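Journal > Volume 9 > Studies in Online Play > Article
Print | E-mail

4. Summoned Companions and the Cost of Attention

4.1 Background

The summoner role in Brivgate differs from the other five roles in that the player controls two bodies at once. The first is the player character, which casts and can be hurt. The second is the companion, which acts on its own between orders. Earlier sections treated damage and healing as properties of a role. For the summoner this approach fails, as a large share of the output depends on when the player chooses to give an order and whether the companion is in range to carry it out.

Two companions are considered in this section. Zutau is a stone beast with high defense and a slow attack. Skaneck is a river spirit whose attacks are quick and whose main order, Undertow, pulls a target toward the player. Both become available at the same level, and both draw on the same pool of spirit points. A third companion, Guerra, was added in the September update and is left out of the main comparison, as its orders were changed twice during the study period.

4.2 Method

Play records were taken from 227 players who had agreed to share their combat logs. Only fights in the open field were used. Fights inside dungeons follow a different rule for spirit point recovery and would have required a separate model. A fight was counted if the companion was present for at least 80 percent of its length and if the player gave at least one order. After these limits were applied, 717 fights remained.

Each log lists the time of every order, the distance between player and companion, and the number of spirit points left. It does not list camera movement or menu use. We therefore measure attention indirectly, through the delay between the moment an order becomes available and the moment it is given. This delay is referred to below as idle time. It is an imperfect measure. A skilled player may hold an order back on purpose, and the log cannot separate such a choice from a lapse.

Players were sorted by total hours in the role, and the dividing line was set at 1000 hours. Players above the line are called experienced in what follows. The term carries no judgment about their skill in other roles.

4.3 Results

Idle time was shorter with Skaneck than with Zutau in both groups. The gap was wide among newer players and narrow among experienced ones. Experienced players also kept the companion closer to them, and this pattern held for both companions and for all three field regions.

The use of Undertow deserves separate mention. Newer players gave the order early in the fight, often before the target had begun to move. Experienced players tended to wait until the target had turned away. The early use costs the same number of spirit points and brings little benefit, as a target that is already walking toward the player gains no ground from being pulled.

With Zutau, the most common order in both groups was Brace, which lowers the damage taken by the companion. Newer players repeated Brace before the first effect had ended. The game permits this but does not add the effects together, and the points spent on the second order are lost. The order panel shows no timer for effects on the companion, and players must watch a small icon that fades during the last moments. 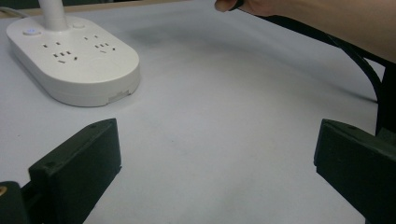 Figure 6.

Does a longer idle time mean that a fight is more likely to be lost?
Only among newer players using Skaneck. In the other three groupings, idle time showed no clear link to the result of the fight.

4.4 Discussion

The findings suggest that the two companions teach different habits. Skaneck rewards frequent orders and gives quick feedback when one is wasted. Zutau survives long enough to cover most errors, and players may therefore carry poor timing into later levels without noticing a penalty.

Two limits should be kept in mind. The players chose to share their logs, and they may take more interest in their own performance than the wider player base does. In addition, the logs do not record which companion a player learned first. Section 5 returns to this second matter with a smaller set of records from new accounts.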